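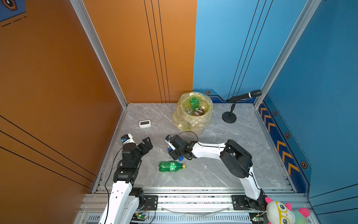

A jazz trio is one of the harder small groups to record at home, mainly because the drums get into everything. This guide covers a way of doing it with few microphones and one ordinary room, and it assumes you already have an audio interface and know how to arm a track. Before you buy anything, look at the room. Hard, flat surfaces throw sound back at the mic, and the worst place for that is usually a corner. If your only space has a bare floor and a mic near the spot where two walls meet, like the blue wall and the orange wall in the photo, try the mic farther out before you reach for an equalizer.

Step 1. Place the players

Put the drums down first. They take the most space and they are the loudest, so the rest of the layout depends on them. Keep the kit on a rug and leave a gap between the drummer's back and the wall.

The bass goes next, close enough that the drummer can see the player's right hand. Bassists and drummers who can't see each other tend to rush the ends of phrases. Turn the bass so the front of the instrument faces away from the cymbals.

The piano stays where it is unless you like moving pianos. If it's an upright, pull it out from the wall and mic it from the back. If it's a grand, put the lid on the short stick and drape a moving blanket over the opening.

Step 2. Set the microphones

You can get a usable recording with one mic on each instrument. For the drums, hang a single mic over the drummer's head, pointed at the snare. Raise it if the ride cymbal is too strong. For the bass, start level with the bridge, 14 inches out. Closer than that and you hear mostly thump.

For the piano, move one mic slowly along the soundboard while somebody plays a scale from bottom to top. Stop where the notes come out even. It takes a few minutes and saves a lot of fixing later.

If you have a second mic for the drums, use it on the kick and keep it low in the mix. Brush tunes often don't need it.

Step 3. Get levels on the loudest tune

Have the band play the loudest thing on the list, all the way through the last chorus. Players always hold back during a level check, so leave extra room. Peaks at -12 on the meter are fine.

Record a minute of this and listen on speakers with the band in the room. If the pianist can't hear the bass on playback, fix it now by moving people closer or farther apart. Check the headphones too, if you're using them. Many trios play better without.

Step 4. Record full takes

Plan on three takes of each tune and stop there. Hadi Akl, who plays bass on the Skurnetti sessions we recorded in Brodham last February, asked for a break after every second take, and the later takes were better for it.

Leave the recorder running between takes. Write down the start time of each one and a word or two about it, such as "good head, messy ending." Don't cut solos together from different takes. With this much bleed between mics, the cymbals will jump at every edit.

Let the last chord ring until it is gone. Ask everyone to stay still until you raise your hand.

Step 5. Rough mix

Start with the drum overhead by itself, then bring up the bass until the pitch of each note is clear. Add the piano last. Pan the piano a little to one side and leave the bass in the center. Try flipping the polarity on the bass track and keep whichever setting sounds fuller.

Go easy on compression. Back up the raw tracks to a second drive before you send the mix to the band.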